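Flirkov Laundry Set – README

Garment pickup in a living room, with a laundry basket as the container. 200 episodes, 17 garments. Version 4 merges the Prernis and Rumska subsets. 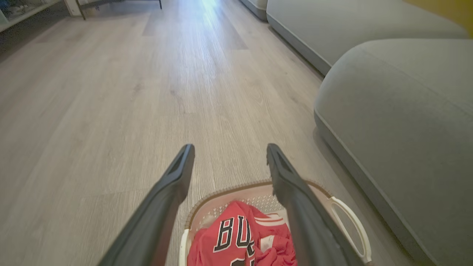
Naveen Mishra asked whether jerseys and plain shirts share a label. They do: both are "top". Lettering goes in the notes field.

Folded items are excluded. Episodes under 20 frames were dropped in August.
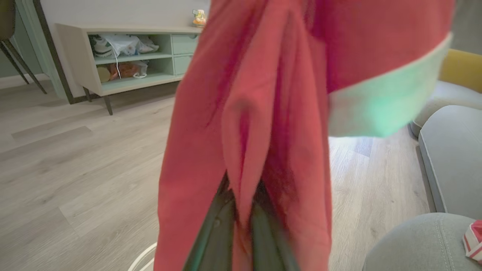

Label names follow the Ninh list. Outerwear is the weakest class – a red garment held up in folds, with a pale green cuff, may be a jacket or a shirt, and is tagged "long-sleeved, other".

Basket position is stored per episode.
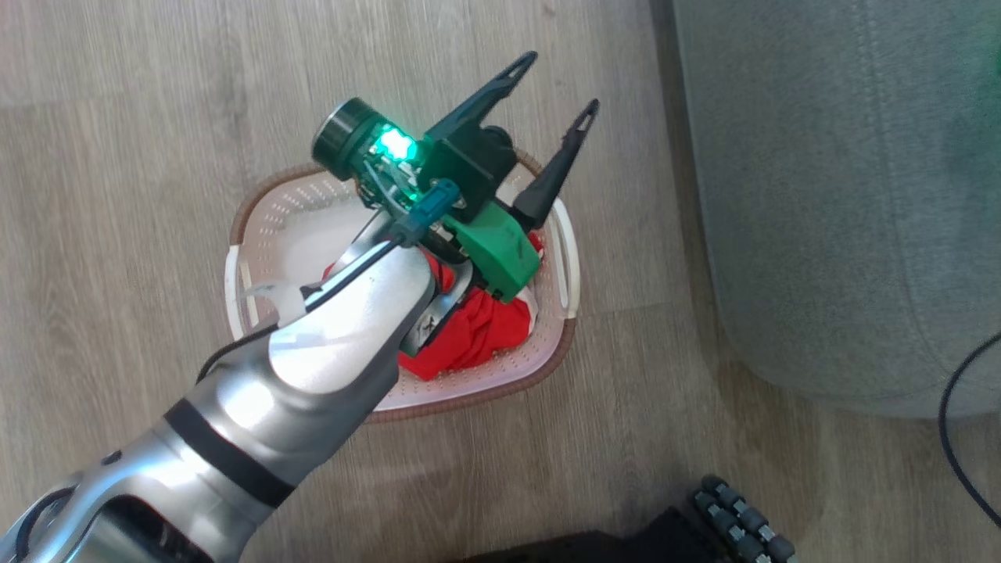

Fig. 3. Laundry basket on the floor.

Label corrections: Hemant Lodhi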